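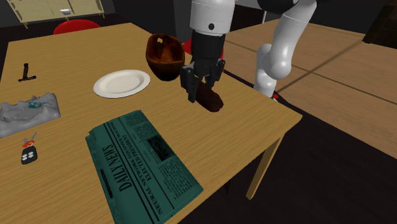

A simulated pick on the kitchen-table task set, with the day's paper lying nearby.

Call for participants: help us find out what a good grasp looks like

The Skoryk study at Travodico is looking for people to watch short clips of simulated robot grasps and tell us what they think will happen next. You don't need to know anything about robots. In fact we'd love to hear from people who have never thought about one for more than a minute!

We train our grasping programs entirely in simulation, on tables full of everyday things — bread, bowls, newspapers, car keys — and then we have to decide which attempts were any good. Until now we did that with a simple rule: if the object stayed up for two seconds, the grasp passed. Our pilot last October made us doubt the rule. We showed 103 clips to 6 people in our own building, and they kept spotting shaky grasps that the rule had let through. They often agreed with each other, too, and that got us very excited.

So now we want to do it properly, with 116 participants and a fresh set of clips. Some are shown from across the room and some from the wrist, looking past the fingers at whatever the hand is reaching for.

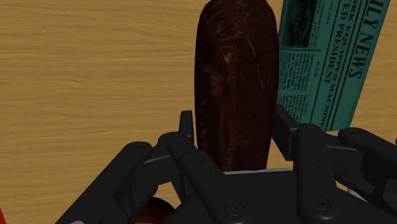 The wrist clips are the ones we are most curious about. You see much less of the room, but you're right up close to the fingers, and in the pilot people gave faster answers with them. We don't know yet if faster also means better, and your answers will help us sort that out.

What you'll do

You'll take part in two sessions online, each under an hour. In every clip the motion stops partway. You mark how likely the object is to slip, then type a few words about why. A practice round comes first, and you can take a break whenever you like.

Who can join

Anyone 18 or over who reads English comfortably and has a laptop or desktop computer (phones are too small for this, sorry). Glasses are fine. If you took part in the pilot, please sit this one out.

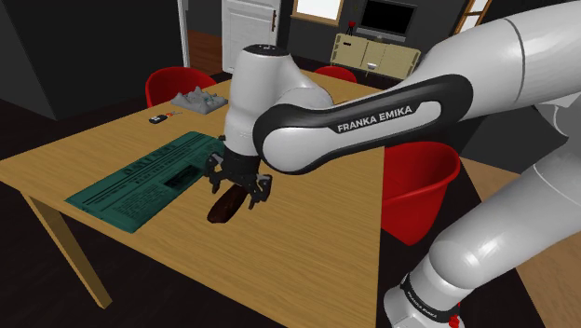
Room view of the arm holding an object just over the table.

What you get

A gift card after the second session, and an early copy of the results if you want one. We'll also share the full clip set, named Drikden, with everyone who helped build the ratings.

To sign up, write to Sulastri Pangaribuan at the Travodico office in Wustow by May 24, 2020, with "Skoryk" in the subject line. Tell us which time of day suits you best, and we'll send the consent form and a link.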